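# Sorting loose snacks into clear boxes

Applies to: desk drawers, kitchen shelves, shared tea points, packed-lunch stations.

A clear box with low sides keeps small packets together and lets you check what is left without opening anything. The method below suits individually wrapped items: bars, sticks, sachets and small pouches. It does not suit unwrapped food, which needs a sealed container with a lid.

## What you need

- A shallow rectangular box in clear plastic, one per category
- A damp cloth and a dry cloth
- A ruler
- Removable labels and a pen
- A flat surface with enough room to lay out the packets before they go in

## Choosing the box

Measure the longest item first. The inside of the box should be longer than that item by 2 cm or more, so that it can be laid flat and lifted out again with a finger at one end. Rounded corners take up usable length, so measure along the floor of the box and not along the rim.

The Plestlow shallow tray is the one I use. The Potex equivalent is slightly taller and stacks better, but its walls are cloudy and the print on a small packet is hard to read through them. Fongchan Paisan uses old Flunex drawer inserts for the same job, with the dividers snapped out.

## Filling

1. Wipe the box inside and out with the damp cloth, then dry it.
2. Empty the bag or drawer on to the table and spread everything out so that no packet covers another.
3. Take out anything torn, puffed up or past its date.
4. Make two groups: items that will fit in the box, and items that will not.
5. Place the box near the middle of the table, with the groups to either side.
6. Put the narrow items in first, one at a time.
7. Add small flat packets on top or along one long side.
8. Stop when the contents reach the rim.

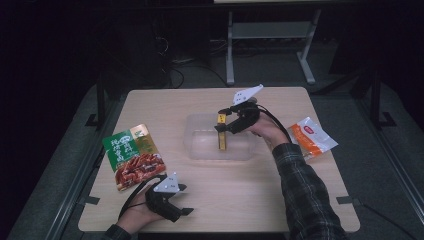

Narrow items should be placed and not dropped. A bar that falls in at an angle tends to lodge across a corner, and everything added later sits on top of it. Hold it by the upper end, as with the yellow-gold one going into the box, lower it until the bottom end meets the floor of the box, then lay it down along the long side before letting go. Keep the larger packages out altogether. A pack the size of the green one with the picture of cooked meat belongs upright on a shelf, and a small packet like the orange and white one can wait beside the box until the bars are in.

## Order inside the box

Lay bars parallel, all with the printed face up. If they differ in length, start with the longest against the wall. Small packets can overlap like roof tiles — each one covering the lower half of the next — so that the top edge of every packet stays visible.

## Labelling

Write the category and the earliest use-by month, for example "Bars, September". Put the label on the short side facing out. Haziq Subramaniam labels the lid as well, but this is only useful if the boxes are stored low down and seen from above.

## Topping up

Lift out the old items, put the new ones at the bottom or back, and return the old ones on top. Change the label if the earliest month has changed. For a shelf used by roughly 30 people, check it each morning. At home, once a fortnight is enough.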